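Open Day at the Ideneck Lab: Frequently Asked Questions
Updated 2 July 2025
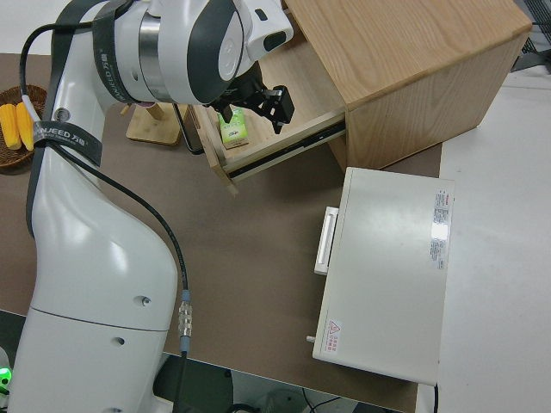
The open day covers the manipulation benches on the ground floor. Questions about the Dumlao building in general should go to its front desk.

What will be demonstrated?
Drawer tasks with a single arm and a parallel gripper. The operator starts each run from a fixed home pose. Runs are shown at working speed and are not edited or rehearsed for visitors.

How long is a session?
Each session takes 61 minutes, including the safety talk. Two sessions are held, one in the morning and one after lunch.

Is the arm programmed step by step?
No. Motion comes from a policy trained on about 2,000 recorded runs. Joint limits and stop conditions are set separately in the Talura control software and cannot be changed by the policy.

What happens if a grasp fails?
The arm retries once. After a second failure the operator ends the run and resets the bench by hand. Failed runs are logged in the same way as the others.

Can visitors operate the arm?
Not during the open day. Operator sessions are part of the Flimitz short course, next offered in October.

How close can I stand?
Behind the floor line. Do not lean over the bench or place bags on it.

Is registration required?
Yes. Attendance is capped at 100 for the day. Registration closes when the cap is reached, and there is no waiting list.

Can I take photos?
Yes, without flash. Tripods are not allowed between the benches.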